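Home > Foundation Year > Drawing & Observation > Handouts

Unit 2 handout: laying out a still life on a grid
Tutor: Sugeng Kusuma. Room notes by Adi Nugroho

Notes from the afternoon session, typed up fast, check against your own.

Why a grid. You transfer what you see square by square. Light grid on your sheet first, same number of squares as the part of the table you're drawing. Taped lines on paper are never dead straight. Draw them as they run, wobble included.

Objects for this unit: plain shapes, few colors. Jug, plates, lemon. Big shapes before small.

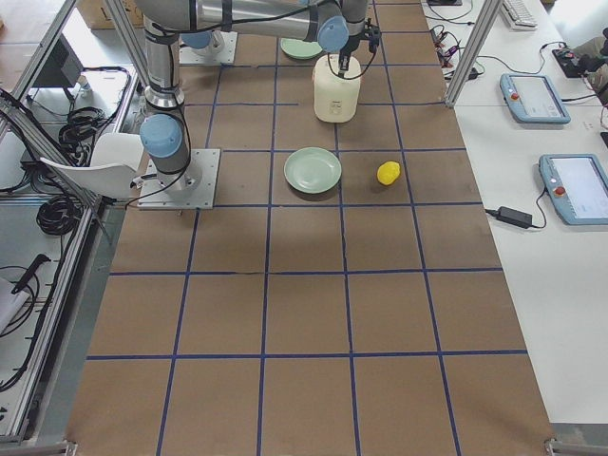

Tags: still life, grid method, ellipses

Kraft paper, dark blue tape. White jug in one square, pale green plate in the row nearer you, lemon in the next square over from that plate. Things to get down early:

- cells get bigger as they come toward you. Measure, don't guess
- the near plate sits on a tape line, so the line goes under it and has to come out the other side in the right place. Most common mistake last year
- lemon is the only strong yellow. Leave it till late or you will look at nothing else
- jug: body first, label last. Label is a patch of tone, no lettering please

Timing: 20 minutes layout, 20 for shapes, 40 for tone. Pencil only. Charcoal starts in November, Drurnen pads are fine, Joneck ones tear when you rub out.

Plates from above. Seen from the side a plate is a thin ellipse. Get over it and it opens up to nearly a circle. Nearly. Check width agianst height every time with your pencil at arm's length. Rim and inner well are two seperate curves, draw both lightly, then the step between them.
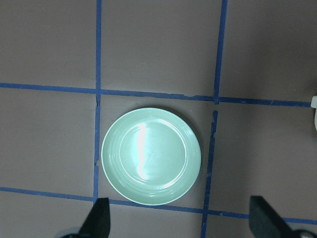 Tone on a shiny plate

Leave the glare as bare paper. Its outline wavers, so don't rule it. Rim ridges: thin bright arcs, only where light catches, top and bottom mostly. Faint shadow to the right and lower right, soft, keep it under the rim.

For next time: one page, plate only, two viewpoints. Read the Drerkirholm chapter on ellipses, skip the perspective bit.

Questions to Sugeng Kusuma, Foundation Office | © Chaimongkol School of Art | Back to top
This site uses cookies to remember your settings. Accept / Manage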